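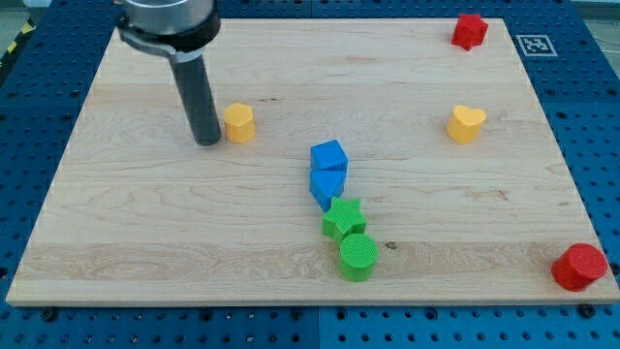

Nosby Shape Blocks, small set — review
2018-02-23

The Nosby small set is a box of solid coloured shapes in four colours: red, yellow, green and blue. It is sold for early shape and colour sorting, and also turns up in the catalogues of school suppliers, where it is listed with pattern cards and trays. I bought two sets from Ziresari in July and have used them on and off since then, mostly for sorting and pushing exercises on a flat board. This review covers finish, size, stability, how the pieces behave on different surfaces, and storage.

Contents

The shapes include a hexagon, a heart, a cube and a triangle, among others. All are short prisms with plain faces. There are no numbers, letters or faces printed on them, which I count in their favour. A plain block can be used for any purpose, and there is no print to wear off. The box also holds a folded sheet of suggested layouts. The sheet is thin and creased badly after a week. I scanned it before it tore, and would suggest the same to anyone who plans to use it.

Colour

The colours are easy to tell apart in daylight and under a warm lamp. Blue and green are the pair I had doubts about, given how poorly they are separated in the Rarkell set, but the Nosby green is light enough that I have not seen them confused. The yellow looks a little different between top and side depending on the light, tending towards orange on the side that faces away from the window. It is still clearly yellow. My two sets match each other closely. Pieces from one can be mixed with the other and not be picked out afterwards.

Size and handling

The blocks are small. An adult can hold several in one hand, and they suit a fingertip grip. The cube is the easiest to pick up. The triangle is harder, as opposing fingers land on faces that are not parallel and the block tends to squirt forward if pinched near the point. The heart has the same fault in a milder form. Picking it up across the two lobes works well enough, while picking it up from the narrow end does not.

Edges are crisp without being sharp. I found a small burr on one hexagon and took it off with fine abrasive paper in a few strokes. The rest needed no work.

Sliding

Most of my use has been pushing the pieces across a board, so this section is longer than it would be in a general review.

I tested on three surfaces: a light-coloured wooden board, a painted tabletop and a felt mat. The board gave the best result by a clear margin. A block pushed at the middle of a flat side travels straight for most of the width of the board before it starts to turn. On the painted table the blocks go further for the same push but stop less predictably. On felt they catch, and the triangle will tip if it is pushed high on the side.

Contact height matters. Push low, near the surface. A rod or dowel with a rounded tip gives one small point of contact, which makes it easy to turn a block on purpose by pushing off-centre. A flat stick is better for moving a block in a straight line. I keep one of each.

By shape, the results were as follows.

Cube: straight and predictable. Turns slowly when pushed off-centre. A good piece to begin with.

Hexagon: follows a push well, and rotates readily to settle with a side against the stick. The most forgiving of the lot.

Triangle: stable when pushed on a flat side. Pushed at a corner it spins at once.

Heart: the least predictable. The notch between the lobes will hold a rounded tip and then behaves very well. From any other direction it wanders.

When blocks are pushed together they stay together. Two flat faces will travel as one for a short distance, then shear apart if the push is not through the middle of both. Chains of four can be moved, slowly, with some practice.

Choice of board

Nosby does not supply a board with the small set. The matching tray is sold separately and I would not bother with it. The raised rim is useful for keeping pieces in, but the base is textured, and the blocks chatter across it. A plain, flat wooden board is cheaper and better. Choose one a good deal larger than you think is needed. On a small board the pieces end up bunched in the middle or over the edge. Check it for warp with a straight edge before you buy; a board that rocks is an annoyance with pieces this light.

Wipe the board with a dry cloth before use. Fine grit under a block will change its path and will, in time, mark the surface.

Wear

After nearly 6 months the corners of the most-used cube have dulled slightly. The colour has not rubbed off onto the board or onto hands. I washed one set in lukewarm soapy water and dried it on a towel with no change in finish. I have not put any in a dishwasher and do not plan to.

Storage

The box is the weak point. The lid is a friction fit and came loose on both sets within the first month. I moved everything to a zip pouch from Assefa, which takes both sets with room for the sticks. If the pieces are to be kept by colour, small lidded tubs would be the better choice.

Against the Rarkell set

Rarkell's blocks are larger and heavier, and tip less. They are also glossier, and tend to skate on a painted surface. For stacking I would take the Rarkell. For sorting and for anything that involves sliding, the Nosby pieces are the better ones, and they cost a little less.

Ordering

The Ziresari listing is item 843. Delivery took 4 days. Replacement pieces are not sold singly, so a lost heart means another box.

Rating: 4 out of 5. One point off for the lid.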